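The Blue Door
2022-02-13

The thing came off the truck at Pomare wrapped in two grey blankets, and I loved it before the second blanket was off.

My aunt had bought it at the clearing sale in Brinbridge, when the old Brilard bakery sold everything down to the cake tins. She paid 200 dollars and rang me from the yard, shouting over the auctioneer. "It's blue!" she said. "Well, it's blue if you stand in the right spot!"

She meant the front panel. We put it down in the shed and I went at it with warm water and a flannel (an old pyjama leg, if you must know), and twelve years of flour and neglect came off in long brown dribbles. Underneath was the most marvellous colour. I kept getting up and walking to the other side of the shed to look at it from there, and my aunt kept telling me to sit down and get on with it.

We had a plan, of sorts. The panel would come off, the insides would be seen to, and by April there'd be bread for the whole road. I had a jar for the screws and a biscuit tin for anything I couldn't put a name to. By lunch the tin was winning.

"Leave the top ones till last," my aunt said. "Get to know it first."

So I got to know it. I ran my thumb along the long curved line, slowly, the way you'd follow a river on a map, starting near the top right corner and swinging down and left until it ran out at the sloping edge. Up in the corners sat the two screws, one bigger than the other, and I couldn't work out why anyone would do that, but I adored them for it.
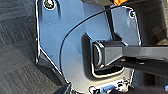 I tried out names for the colour while I worked. Storm was too grand. Pigeon was closer, but my aunt wouldn't have a pigeon in the shed, named or otherwise. Down near the bottom it went warm and beigey, like tea with too much milk, and I decided that was the best bit of all.

The rain started on the tin roof at almost eleven that night. We were both still out there, eating toast made from shop bread, with the radio going and the screwdriver lying untouched on its rag.

"Tomorrow," said my aunt, and wiped a buttery fingerprint off the blue with her sleeve.

I put the lid on the biscuit tin and went to find the blankets.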